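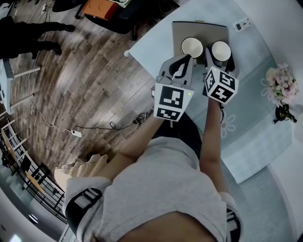

We lost most of February's head start to one loose marker cube, so I'm writing it down while I still remember the order things happened in.

The task was cups on a tray. Pick up two at once, one in each gripper, put them down again, reset, repeat. We had 156 takes from the upstairs table and I was happy with them. Efren Tan ran the first training pass overnight and the policy reached short with the left hand on nearly every attempt. The right hand was fine. On the arms at Mindcombe it closed on air, then drove the fingertips into the rim of the cup and kept pushing until the force limit tripped.

My first guess was calibration, so I redid both cameras. No change. Efren thought it was a clock problem between left and right and spent a day and a half in the sync logs. They were clean.

Gisela Hinrichs found it by picking up the left gripper and wiggling the cube. It moved. Only a couple of millimetres at the bracket, but the pose is worked out from those markers, and a small tilt there becomes a big error out at the fingers. The screw had backed out partway through the session. Going through the takes in order, the first 30 are good and then the left hand starts to wander. By the end it's out by 8 mm.

What bothers me more is the force limit. It did trip, but later than it should have. The value in the Trinden config was left over from a job with much heavier parts and none of us had looked at it. A cup doesn't care much. A hand in the same spot would have. I've lowered it to 18 newtons and the arms now refuse to start if that line is missing from the file.

The cubes have threadlocker on them and a witness mark in paint pen across each screw head. We also touch both grippers to a fixed point before every batch and log the reading. It adds a minute or so.

The good takes are in the Flusero folder. I've left the bad ones beside them, labelled, in case Efren can recover some by fitting the drift. He's not optimistic. We start re-recording as soon as the new brackets turn up.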